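Cuaderno de taller, célula de recogida y embalaje (la de Cavalcanti)

Sigo con la revisión de las pinzas. Resumen para quien coja el turno: la pinza izquierda cierra bien en vacío y mal con carga, y no me creo la explicación del manual de Drurkano, que lo achaca todo a los dedos. Cambié los dedos en abril y el síntoma volvió igual, así que algo más hay.

Lo que he mirado hasta ahora:

Pasadores del varillaje. Tienen juego. Poco, se nota más con la mano que con el comparador. El proveedor (Collach) dice que entra en tolerancia. Puede ser. También decía que los anteriores entraban y hubo que tirar dos.

Almohadillas azules. Las estrías están gastadas en la punta y casi nuevas en la base. O sea que estamos agarrando con la punta, y eso es ajuste o es costumbre del que maneja, pero no es la goma.

Tornillería. Apretada toda a lo que pide la hoja. No marqué los tornillos con pintura la vez anterior y no puedo saber si se habían movido. Fallo mío, ahora sí están marcados.

Contador de la izquierda: 3861 cierres desde la última puesta a cero. Según Drurkano no hay que tocar nada hasta mucho después. Me gustaría ver en qué condiciones midieron eso, porque con piezas iguales y bien orientadas cualquiera aguanta.
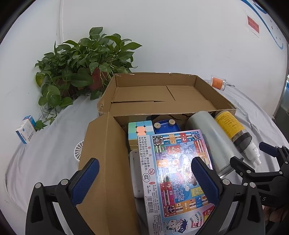

Vikby, diciembre de 2021

Trabajo con la caja de objetos variados. La caja del juego de mesa, la de 世界之旅, es plana y brillante y queda un poco ladeada encima de lo demás, mala combinación para una apertura corta. El cilindro metálico pide otra cosa: ahí importa que los dos dedos lleguen a la vez, y con holgura en el varillaje uno siempre llega tarde. El bote de la etiqueta amarilla está inclinado en el mismo sentido, justo al lado, y deja poco sitio para meter el dedo de fuera.

Prueba con la izquierda: 20 agarres sobre objeto cilíndrico, 11 buenos. Mismo ejercicio tras recentrar los dedos: mejora, pero la repetí con la caja en otra posición y no me fío de la comparación. Habrá que hacerla otra vez sin mover nada. No doy por buena ninguna cifra de hoy.

Con la derecha no he hecho la serie completa. A ojo va mejor. A ojo también iba mejor la izquierda en abril.

Otra cosa que me tiene mosca. La rutina de calibración acaba en verde siempre. Le metí a propósito un suplemento entre los dedos y acabó en verde igual. Una comprobación que no puede fallar no comprueba nada, y llevamos meses apuntando "calibración OK" en la hoja. Propongo dejar de apuntarlo y poner la lectura de apertura en cerrado, que al menos es un número.

Limpieza: paño seco en las almohadillas, nada de alcohol. La ficha lo permite, pero las últimas que limpié así se pusieron duras. No tengo prueba de que fuera el alcohol.

Pendiente:
- Pedir a Collach pasadores de la referencia 104 y medirlos antes de montarlos.
- Repetir la serie con la caja fija, izquierda y derecha.
- Mirar el firmware de Drurkano. Dicen que la versión nueva arregla el cierre con carga. No instalar hasta tener la serie hecha, que si no luego no sabremos qué lo arregló.
- Guardar las almohadillas viejas en bolsa, con el contador escrito encima.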